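README for the Drulbridge sorting notes

Hi, and thanks for downloading this. If you came straight to the spreadsheet without stopping here, please come back and read at least the part about the bins, as most of the emails I get are answered in it.

What you have is the item list and labels I put together for sorting small medical supplies into open bins. I started it in March when I was helping Océane Boychuk set up the supply shelves at Drulbridge, our community first aid store, and it grew from there. The list has 3164 rows. Each row is one item going into one bin, with a name, a bin colour, a category and whatever I felt like typing in the notes column that day (sorry about some of those).

What's in the folder

items.csv is the main list. It opens fine in any spreadsheet program.
categories.txt has the 32 category names, one per line, spelled the way I spell them in the list.
notes_old.txt is Dale Tremblay's list from before mine. I kept it for the wording. Some of it goes back to a paper binder from 1993 and it still calls gauze "dressing cloth".
labels.pdf is the sheet of printable bin labels. Print it at full size or the labels come out too skinny for the label slots.

How the categories work

I tried to name things the way a person would ask for them while standing at the shelf. So it's "tape", "masks", "syringes", "gloves", and so on, and the fussy stuff goes in the second column. Tape is one category no matter the width. Masks are one category too, but the loop kind and the tie kind get different second columns, and if you mix those up you will hear about it from Raymonde Zacharias, who does the restocking and has strong feelings about ties.

Anything sealed in its own package gets "sealed" in the fourth column. That column is about the package only. It doesn't tell you whether the item is in date, and please don't use it that way — expiry dates are not in this list at all. I thought about adding them and decided they'd be wrong within a month.

Catheters and syringes gave me the most grief. Both come in peel packs with a clear front, both can have coloured parts, and from arm's length they look a lot alike. My rule is that if I couldn't read the pack, the item went in as "peel pack, unread" and stayed that way. There are 93 of those. You're welcome to send me corrections, but only if you've got the same pack in your hand and can read the print on it.

The bins

Open bins, always. We tried the lidded Trandura ones for a while and people just stacked things on the lids. A row of blue plastic bins along one side of the table is plenty for a short sort, and I like having them a bit off to the side so the flat middle part stays clear for spreading things out. One kind of thing to a bin is the goal, although a small bin with a roll of tape and one odd little package under it is a perfectly normal sight and I stopped fighting it. Those go in the list as two rows with the same bin number.

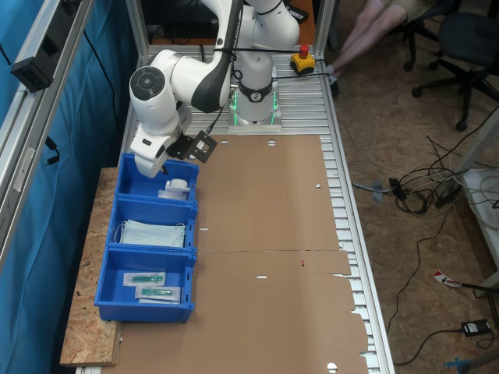

Masks go in as a stack, ear loops and all, and I count a stack as one row. Vernon Marchand wanted every mask counted. We talked it over for most of an afternoon and I won, mainly by offering him the job of counting them. If you do need piece counts, the notes column sometimes has them, but I wouldn't build anything on that.

For the work surface, I'm a big believer in plain cardboard. Flatten a good big box and lay it down, seam and all! Small packages are so much easier to pick up off cardboard than off bare metal, where they slide around and your nails do all the work. It gets ratty at the edges after a while and then you find another box. Brown is nice because white packaging shows up on it. I did try a green cutting mat once and lost half the syringes on it.

Things I know are wrong

The bin colour column says "blue" nearly all the way down. It's correct, just not very useful. There were a few grey bins near the start and I've marked those.

Some rows have "tape (white)" and some have "white tape". Same thing. I keep meaning to fix it.

The Fastgate labels and the Aravena labels use different numbering for the same shelf. I followed Fastgate. If your labels start with a letter, you have the Aravena ones and you'll need to renumber, which took me one evening with the hockey on.

Row order means nothing. I typed things in as they came out of the box.

Using it yourself

Go ahead and copy, cut up or rename any of it for your own shelves. I'd ask that you don't use it as a checklist for a real first aid kit, though. It's a list of what we happened to have and where we put it, and it has way too much tape and hardly any scissors in it. Your own kit should follow whatever guide your workplace uses.

If you add categories, put them at the bottom of categories.txt and leave the first 32 in place. The label sheet goes by line number and it will happily print "tweezers" on your glove bin.

Thanks

Sylvain Coste cleaned up the column headings and talked me out of colour-coding the whole thing. Océane read every category name out loud at the shelf to see if it made sense, and about a third of them changed that day. Corrections can go to either of us at the store, or just leave a note in the front bin by the door.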